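What the Duty Cycle Number Leaves Out

Balley put out its new sheetfed inkjet last week, and the brochure leads with speed: 3,000 B2 sheets an hour, simplex, on coated stock. I have been selling, buying and fixing print for long enough to read that line the way I read the mileage figure on a used van.

The number may be right. Balley's own demo room in December ran a sales kit at something close to it while I stood there with a coffee. The kit was 533 sheets of one job on one stock, profiled ahead of time by people who do nothing else. My Monday looks different. On an average Monday we have 23 live jobs on the board before lunch, and most of them are short, on whatever paper the customer's designer fell in love with.

So I asked Nigel Whitlock, who runs a trade shop and had a beta unit on his floor, for his real figures. He gave me one full shift: 3,197 good sheets. For the shift. That covers stock changes, two cleaning cycles, a color argument with a client over a gray, and a wait for primer that had been shipped to the wrong dock. Nigel still likes the press. He says the blacks are dense and the back-to-front register holds. He also says he would not have signed for it on the click charge he was first quoted, and he had to ask three times before anyone at Balley put the ink coverage assumptions in writing.

That last part is what bothers me. Click rates are quoted at a coverage that suits a letterhead. Run a solid background on a pocket folder and you're in another world. If you are being courted by any of these vendors, send them your ugliest file and ask for the cost per sheet on that one, all in, with primer and coating.

A few other items from the inbox.

Workflow software

Vastilent has renamed its job ticketing package Ernolia and raised the seat price. I have been through the release notes twice looking for the new features. There's a darker menu bar, and imposition templates can now be shared between users, a thing we have been doing with a folder on the server for years. The estimating module is still sold separately. If you're on the old version and it works, I'd sit tight until somebody shows you a reason to move.

Hands-off finishing

Every vendor deck this season has an automation slide, and the promise is always the same — lift off the delivery, jog, load the cutter, no operator. Maybe. Ask to see it done with a 60-pound uncoated sheet on a humid afternoon. Ask who clears the jam at night, and what the service contract calls "normal response."
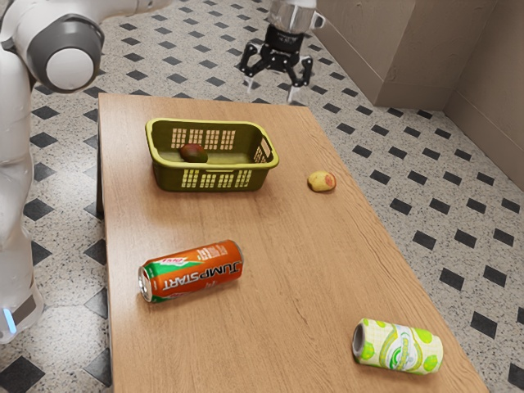
Paper

Raju, our main merchant for text and cover, has moved to monthly pricing. The rep calls it "flexibility." It means an estimate I write today may lose money by the time the client approves it, so our quotes are now good for ten days and say so in bold at the top. Two customers have complained so far. Uncoated cover in the heavier weights is on allocation again, and if you need it for fall catalogs you should get your order in before the month is out.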